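Collecting Demonstrations for Shelf Placement
Speaker notes – Vumumska session on learning from examples

Slide 1. Opening
Thank the hosts and state the length of the talk: 21 minutes, with questions held to the end. The subject is the first stage of the Plaso project, in which people show a learning system how to place household containers on shelves. Results from trained models belong to the next speaker and should be left to that talk.

Slide 2. Why handheld grippers
Ratden considered two methods of collection. In the first, an operator drives a robot arm from a distance. In the second, the operator holds a pair of grippers and carries out the task directly. The second method was chosen. New operators reached a steady pace within their first shift, and the recorded motion remained close to the way a person moves when tidying a shelf.

Slide 3. The task
Each example starts with the shelf unit empty and the containers on the table in front of it. The operator picks up one container at a time and sets it on a shelf board. Either hand may be used. Large trays may call for both.
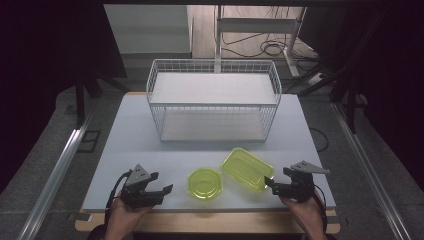
Clear plastic was included on purpose. Depth readings on such material are poor, and a system trained only on solid-colored objects tends to close its fingers too early or too late. Mention that the wire grid presents a similar difficulty – the background shows through it.

Slide 4. Volume and review
The first round produced 400 examples. Reviewers at Jiang watched every one and set aside 102, most often for a dropped container or a pause in the middle of a reach. Slightly fewer than 300 were passed on for training. The rejected examples have been kept and labeled, as they may serve later work on recovery from errors.

Slide 5. Variation between examples
Operators are asked to change the starting angle and spacing of the containers every time. Early recordings were too uniform. A printed card with suggested layouts corrected this, and it remains in use. Pause here for the chart.

Slide 6. Next steps
The second round will begin in December and will add lidded containers and a taller shelf unit. The review guidelines are available to partners on request. Invite questions.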